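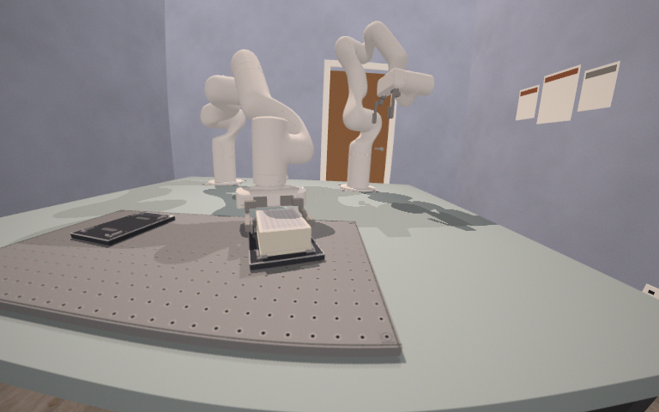
Guvorau keyrings at Kultalach: is the second batch different?

vedis_b wrote:
Good evening to all. I have a question about the Guvorau keyrings which Kultalach started to sell again in November 2025. I own the Mussa keyring from the first batch, in March, and I have now received a second one as a present for my nephew. When I put them next to each other, the new one is a different green, more like a pea, and the ears are shorter. The card inside the package says the same thing on both. Is this a known change, or should I be worried that one of them is a copy?

I bought both directly in the Tindach shop, so I did not expect such a problem.

Védís Brynjólfsdóttir

tollgate59 wrote:
Known change. They used a new mold for Mussa because the ears were snapping. Yours are both fine.

pinboard_gladys wrote:
I would not say "known". I asked at the Tindach counter and the man had never heard of a new mold. The color, yes, he said the paint supplier is new. But mine from the second batch has the long ears. So there must be at least two kinds going around.

tollgate59 wrote:
Then you got old stock in a new package. They had plenty left.

pinboard_gladys wrote:
They had a line out of the door in March and it was sold out before lunch. I was number 193 and went home with a sticker. Where was this plenty?

harrow_end wrote:
Both of you can be right. The Tindach shop sold out, the online shop did not. I ordered mine online two weeks after and it came with no trouble.

My complaint is a different one. The price is now 25 and the ring is so thin that it opens by itself in the pocket. I lost the captain already. For a series that is finished, with the last film coming, it feels like they want to empty our wallets before we forget the names.

vedis_b wrote:
Thank you for the answers. I must disagree with harrow_end a little. I do not think people will forget. My nephew is eight and he was not born when the first season was shown, and he knows every episode better than I do. But about the ring you are right. I changed mine for a stronger one from the hardware store, and it took me five minutes with two small pliers.

One more thing, which I forgot in my first message. On the back of the old Mussa there is a number, 571. On the new one there is no number. Does this help?

tollgate59 wrote:
It helps. The first batch was numbered by hand, the second is not. Keep the 571 in its package if you still have it.

vedis_b wrote:
It has been on my house keys since spring, so it is too late for this. The paint on the nose is gone.

pinboard_gladys wrote:
Good, it is a keyring. I will write to Kultalach about the ears and put the answer here when I have one.

Shares: 59
3 comments

Gladys Rashidi
Same person as pinboard_gladys above. No answer from the shop yet.

m_orrin
My new Mussa has short ears and no number, bought online.

kettle_road
Does anybody have a spare captain? I can trade the ship.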